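Search this notebook Go

Brarnwood workshop notebook
5/19/20
Paste, batch of the day, and the Bouchard ledger

Cool morning, windows open on the yard side. Sitting down to write this with a cup of tea while the second pan of paste goes cold under its lid, so forgive the handwriting when Malathi comes to type it up (and forgive the fingerprints too, they wash out of everything except paper).

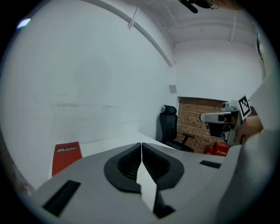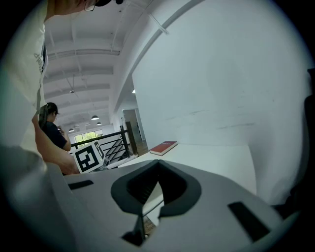
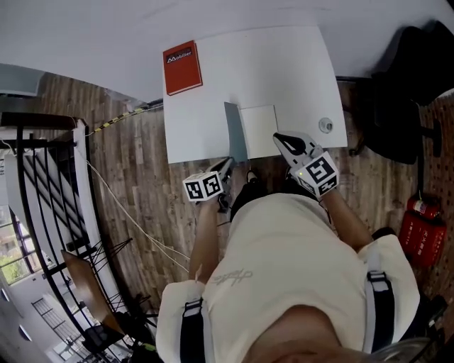
All three from the same room, same day.

Started with wheat starch, one part to five of water, soaked overnight in the crock. I cooked it in the double boiler and kept it at 190 F for 30 minutes, stirring the whole time with the flat spoon. It went glassy at the point where it always does, right when my arm was ready to give up. The February batch was lumpy and I had blamed the flour sack, but I went back to my notes and I had skipped the soak that day. So that one was me, and I owe the sack an apology!

Pushed it through the horsehair sieve twice after it cooled. Habibur likes three times and he may be right for the very thin tissue, but for spine linings I can't feel the difference. Thinned a small dish of it to the look of skim milk for the tears and left the rest stiff.

Now the ledger. It has 166 leaves, and the first 22 are the bad ones, with the lower corners gone soft and furry where damp got in. The rest is sturdy rag paper and in much better heart than the cover would make you think. I tried three tissues on a blank scrap from the back:

Nukmont light — lovely to tear, feathers well, but it cockled a little at the edge once pressed. Maybe my paste was too wet.
Nukmont medium — lay flat, a bit too white against the page.
Clesance toned — closest in color by a long way. Stiffer than I'd like. Will try it again with the grain turned.

Going with the Clesance for the corners unless Indira objects when she's seen the scraps. They're between blotters under the small weight, left side, please don't borrow the weight.

Took the old lining off the spine with a poultice, ten minutes at a time, and it came away in long curls. There was printed waste underneath, a strip of what looks like a seed list, with "early turnip" quite readable. I lifted it whole and put it in a folder with the ledger's number on it. Jayanthi will want to see it, she has a soft spot for turnips and for anything set in that narrow type.

Sewing is sound apart from the first two sections, where the thread has snapped at the kettle stitch. I'd like to resew just those and tie into the old thread, and leave the rest be. Prakash thinks the whole book should come down. We went back and forth over it at lunch and neither of us budged, though he did share his mango pickle, so no hard feelings.

To do: change the blotters before going home. Order more starch, we're down to the last scoop. Ask Habibur where the fine bone folder went. Keep the stiff paste in the crock with a spoonful of water on top, and throw it out if it smells sour by Friday.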